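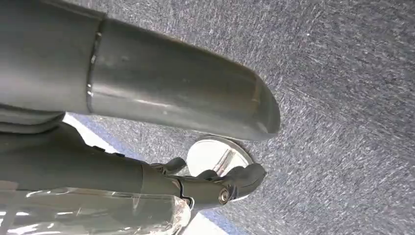
The Etley Television Reunion Project records and preserves interviews with the casts and crews of long-running family comedies, and this report covers the second half of the current grant period. It is submitted to the Říha Fund under the reporting terms of the grant agreement. Attached schedules use two colors: work that is complete is shaded a charcoal gray close to that of the rounded arm at the top of this page, and work still open is left white. Readers who print in black and white should still be able to tell the two apart.

## Interviews

The grant calls for 20 full-length interviews with performers, writers and stage crew. All have now been recorded. The final session took place on a Wednesday in October at the Metdale studio, with two former child performers who had not appeared together in public since their series ended. Both agreed to speak about the loss of an older castmate, and the family of that castmate has been sent the relevant portion for review before release.

Two interviews were held by video link when the guests' filming schedules changed. Sound quality on one of these is below the standard set out in the agreement. Ľubica Doležal, who leads production, has asked the guest for a short second session to cover the passages that cannot be used. A date has not been fixed.

Signed releases are on file for all but one interview. The remaining release is with the guest's agent, who has requested a change to the wording on promotional clips. We regard the change as reasonable and have passed it to counsel.

## Fan mail and press collection

The collection donated by the former publicity office has proved larger than the inventory suggested. It holds 1,714 items, mostly letters from viewers, with press kits, call sheets and magazine clippings. Of these, 722 have been scanned and described in Busen, the catalog system adopted at the start of the grant. The rate of work has improved since the describing rules were shortened in the spring - staff no longer transcribe the full text of each letter, only the date, the program and the character or performer addressed.

Letters that give a home address are scanned but withheld from public view. The same applies to letters written by children, unless the writer has since given consent as an adult. A number of writers have come forward after reading about the project in local newspapers, and three have agreed to be recorded reading their letters aloud.

Magazine clippings remain a difficulty. Many of the wedding and premiere photographs belong to agencies that no longer exist under their original names, and tracing the present owners is slow. For now, the catalog entry gives the headline, the issue and a short summary, without the photograph.

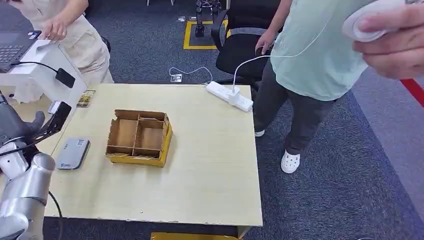

## Public events

The reunion evening at the Metdale playhouse drew over 400 people. The program included a screening of one restored episode, a panel discussion and a short memorial segment for cast members who have died. The memorial was added late at the request of the panelists. Comment cards rated it the strongest part of the evening, and several asked that it be longer.

Entertainment reporters from two regional outlets attended. Coverage was favorable, although one article stated that a revival of the series was in development. The project has no part in any such plan, and a correction was requested and printed.

## Budget

Spending is within the approved total. Travel is under budget as a result of the two video interviews. Rights clearance is over budget, mainly for theme music used in the restored episode. With the Fund's approval, we propose to move the unspent travel money to the clearance line. No additional funding is requested.

## Staffing

Peter Gajdoš joined in the summer as catalog editor and has taken over the review of all new entries. The part-time scanning post is vacant. It has been advertised again at the same grade, with evening hours offered.

## Work planned for the next period

- Complete scanning and description of the remaining letters and press kits.
- Hold the second session for the interview with poor sound.
- Release the first group of edited interviews on the project website, with captions.
- Agree terms with the Metdale playhouse for a second evening, on a smaller scale, for the crew interviews.

Edited interviews can be supplied to the Fund for private viewing on request to Ms. Doležal at the Etley office.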